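Saturday, June 21, 2025

Came in to finish the lab bench set for Dadex. The target is 600 accepted episodes of the tube task by September, out of some 3,000 across all the bench tasks. The export last night gave 592 for the lid task, which closes it once the eight repeats are in.

Started with the joint zero check. Left wrist was off again, by less than yesterday. Ran the Cletano calibration script twice, kept the second result and wrote both into the log. The clocks on the two arms and the head camera agreed after a restart.

Spent the rest of the morning on clear plastic and glass. The black cloth helps with the rims and does nothing for the tube walls, which go missing in the depth channel at most angles. The color stream is fine. I left the depth in the files with a flag and will let Skakico decide whether to train on it. Layout for the session was the pink tip box left of center, the acrylic rack beside it with teal-capped tubes, and the flask forward of the rack. 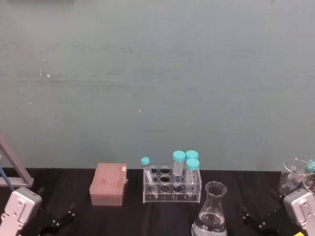
Should a failed grasp stay in the set? Keep it if the operator recovers within the same episode, and label the segment as a recovery; drop it if the arm had to be reset by hand.

I have been applying that rule since the Llorente runs and have now put it in the task sheet, so the labels should stop drifting between shifts. The older episodes still need a second pass. The segment tool only steps in whole seconds - too coarse for a slip at the fingertips - so I marked those by frame index in a side file.

Operator speed is the other problem. My episodes after lunch are shorter than the morning ones and have fewer pauses before contact. A policy trained on both will see two styles. I added a field for session order and changed the break interval to every 5 episodes.

Upload started at the end of the day. Checksums to be compared tomorrow, then the left wrist again.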